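Home | Tickets | Cells | Parts | Shift Notes | Search

Print this ticket | E-mail this ticket

Ticket 685: Tabletop cell, gripper drops or squeezes, wrist view off to one side
Opened by: Saimi Pelkonen
Looked at by: Vilho Lahtinen
Site: Wakelura, back bench
Status: Open, watching

Hi all, Saimi again. I've been fighting with the gripper on the tabletop arm since we moved the Kallio job over to it in June, and I figured I'd put everything in one ticket so Vilho doesn't have to dig through my messages (sorry, Vilho). The job is clearing and filling the white plate, mixed small stuff, and lately it either lets go of things too early or hangs on way too hard.
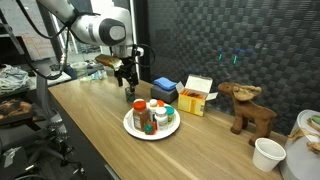
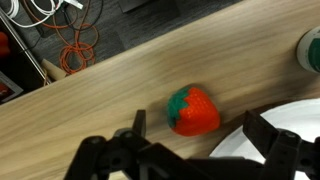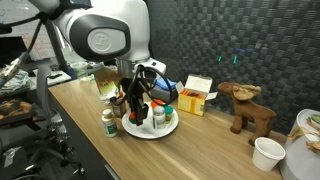
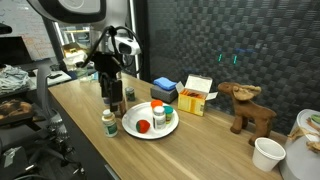 Tabletop cell, Wakelura. Second picture is from the wrist camera, with the toy strawberry between the fingers; the others are from the room side.

So, what I'm seeing. Bottles with hard caps are mostly okay. The flat packages are the worst! It'll grab one, tilt it, carry it halfway and then the thing slides out at the bottom. The strawberry has the opposite problem, where the fingers close down so far that the left one leans a bit at the tip. Same program, same speed, and I haven't touched the force number.

What I tried before bugging anybody:

Wiped the finger pads with a dry cloth. No change.

Restarted the Beltgate controller and let it sit 10 minutes before homing. It homed fine, and then the first package slid out just like before.

Ran the open and close test with nothing in the fingers. There's a tiny click near the end of the close, on the left side, maybe one time in three. I couldn't get it to click when I had my ear right next to it, of course.

Swapped the force setting from 5 to 11 and back. At 11 the packages stay put but I don't like what it does to the strawberry, so I put it back to 5.

--- reply, Vilho ---

Thanks, this helps a lot. That click sounds like a pivot bolt to me. I had the same noise on the Zultwood arm and it was the bolt on the left linkage backing out, just enough that you couldn't feel it by hand. Can you power down, take the cover off and try each one with the small driver? Snug only, please. The linkage parts are plastic and I've cracked one already by being too strong about it.

Also, have a look at how the cables loop at the wrist. If the loop is short it'll tug on the gripper when the arm reaches low over the plate, and that would mess with your close position. Move the arm by hand to the lowest spot and see if anything goes tight.

--- reply, Saimi ---

Okay, did both. Second bolt up on the left side took almost a quarter turn! The rest were fine. I put a dab of the blue thread stuff on it and left it overnight.

The cables I'm less sure of. At the low spot near the plate they still hang in a loop, but when the wrist rotates all the way toward the window side the loop gets pretty flat. I moved the tie up one notch and it looks better to me. I'd love a second pair of eyes on that, because I could be talking myself into it.

Then I re-zeroed the fingers and ran it again with the force at 5. Click is gone, and the left finger closes straight. I did 10 picks with packages and only one slipped, and I think I'd set that one down crooked. The strawberry came up fine each time.

Wrist view is still off, by the way. I thought the bolt might fix that too, but the strawberry still shows up a little right of center when the fingers are open over it. It doesn't seem to hurt the picks, it just bugs me.

--- reply, Vilho ---

Good, leave the force where it is. For the view, check the camera bracket before you go anywhere near the calibration. If the bracket is tight, rerun the short calibration with the plate off the table and send me the file. I'll come by and check the cable tie with the wrist turned both ways.

--- reply, Saimi ---

Bracket is tight. I'll do the calibration first thing tomorrow before the Kallio runs start. Keeping this open until then, and I put new finger pads on the parts list while I was at it.

Contact the bench team | Copyright Wakelura | Back to top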